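Report the near miss, even when nothing broke

In May our shop lost most of a shift to a fault that had already shown itself 26 times. I went back through the controller log to get that number. The grippers on the Plorkel cell were reporting a closed grip with no part in them. Each time, the operator cleared the message and restarted. On the last one the arm carried on to the press with nothing to load, the press cycled anyway, and a die that costs more than my truck was cracked.

The easy answer is to blame the operator. I don't. At Grerholm a stop takes one button to clear and 7 screens to report. Most people with a quota to meet will choose the button, and I have done it myself.

Emanuel Bucur, who runs maintenance, wants every false grip written up, even if the line was down for less than a minute. Management says that would bury him in paper. The log shows 159 cleared stops of all kinds for the month. Some 50 of them came from the grippers. One person can read that many short notes over coffee.

I would go further than he would. The controller should refuse a restart after a second false grip until somebody has looked at the fingers and put their name to it. Sikell, who sold us the cell, can make that change in software. They have quoted us for it twice.

The look itself is quick. Open the fingers over a clear patch of table, check the tips for wear and the screw holes for cracks, and see that both sides sit the way they should. We teach this on a hand-held gripper so that people can practice away from the cell. The training is fine. What we lack is a rule that makes anyone use it.
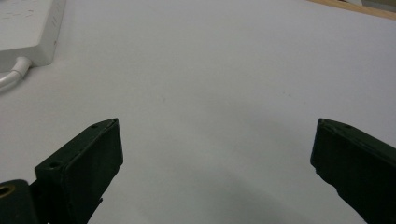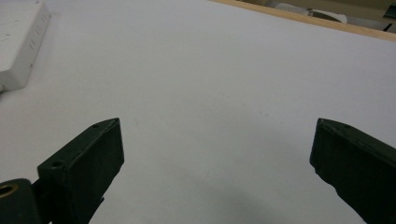 Gripper fingers open over a white tabletop, with nothing held between them.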